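Staff information > Automation > Cup handling cells > Frequently asked questions

Last revised Friday, January 12, 2018. Questions not covered below go to Shu-fen Tsao, who keeps the master copy.

What is the Mimby project?

Mimby is the name for the work on automatic handling of cups and mugs at Skendirum. It covers picking a single piece from a table and setting it on a slatted wooden rack. It does not cover glazing, firing or packing.

Which jobs are affected?

Rack loading and rack clearing on the sorting line. Both are done by hand at present and will be shared with the cells from July. Grading stays with the graders. A cell has no means of rejecting a piece for a glaze fault and will rack a second as readily as a first.

Will anyone lose hours?

No contracted hours are being withdrawn. Loaders move to a rota in which one turn in 4 is spent as cell attendant. Anyone who prefers to stay on hand loading should tell Ataahua Halliday before the rota is drawn up. The rate for attendant turns is the loader rate until the grading review is finished.

Why are mixed pieces used for trials?

The line carries mixed orders, so trials on one shape would tell us little. Dark pieces, crackle glazes and plain ones give different results at the wrist camera, and size matters as much as colour. A grip setting that suits a small mug may be wrong for a large cup. 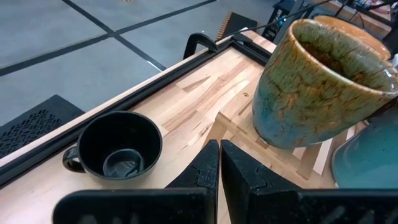

Wrist camera view: gripper fingers, small black mug, large crackle-glazed cup.

Can I bring a piece for trial?

Yes, if it is in the current range. Hand it to Harish Murthy with the stock number. Personal mugs are not accepted.

What does the attendant do?

The attendant sets out the pieces, checks that the rack is clear, starts the run and records any drop or missed grip on form 121. Pieces may stand anywhere within reach of the arms and handles may point in any direction. Do not line them up to help the machine. If a piece is dropped, stop the run before picking up the bits.

How are the two arms arranged?

They are mounted on opposite sides of the table and reach inward. The rack goes in the middle. Either arm may take a piece, and the software, Vullis, decides which. Hands stay outside the side rails during a run, including when only one arm is moving. 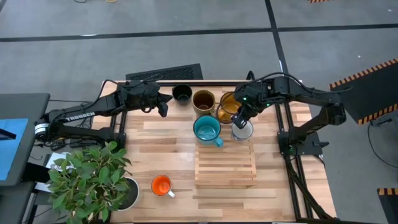 Training and records

How long is the training?

One morning with Zoia Pasichnyk, followed by 100 supervised placements. The placements need not be done in one sitting. Code 1899 on the timesheet covers both parts.

Do I need to know programming?

No. Attendants use start, stop and reset. Changes to grip force or speed are made by Kristýna Dvořáček and entered in the Liao log, where attendants can read them but not edit them.

Are the cameras used to watch staff?

The recordings are kept to review grips and placements. A camera set low at the table will also take in part of the room past the rack, and people at their desks can appear in it. Recordings are not used for timekeeping, appraisal or discipline.

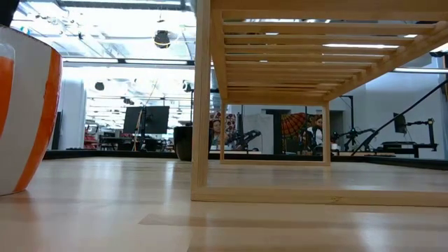

Access is limited to the project team and the staff representative. A person who has been recorded may ask to see the clip, and may ask for it to be removed if it is not needed for a fault report. Requests should give the date and the time to the nearest hour.

What happens if a cell is out of use?

The line goes back to hand loading. Racks are the same pattern for both methods, so no changeover is needed. The attendant joins the loaders for the rest of the turn and books the time as normal.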